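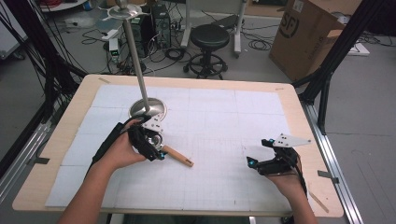

Week 8: comparing hand-held grippers

Welcome back, everyone, and I hope you've had a chance to read over the February notes, as we'll be leaning on them a fair bit. This week is all about comparing grippers you wear on your own hands, and I'd like you to spend your time on how the fingers close and much less on how quickly you can get through a task. Thin, round things are a wonderful test for this. Look at how the left gripper is holding the wooden dowel, out at a slant over the white tiles, with the right one open and waiting. A dowel will roll or pivot if the fingers meet it off-centre, so it shows up a sloppy grasp much sooner than a block does!

Each pair will do 10 pickups with the Pliltenico fingers and then 10 with the Doležal ones, swapping wearers halfway (please do swap, even if one of you is having a lovely time). Write down for each try:

Where along the dowel you took hold
Whether it turned in the fingers once lifted
Which hand you used, and how your wrist felt afterwards

Do the strap up snugly before you start. A loose strap lets the whole gripper shift on your palm, and then you're measuring the strap, which Matěj Zelenák's group found out last term after a whole afternoon of puzzling numbers.

Results go in the Hernthorpe folder under sheet 11. If a finger joint feels stiff, leave it be and let Boris Štefanec know. He has the small screwdrivers.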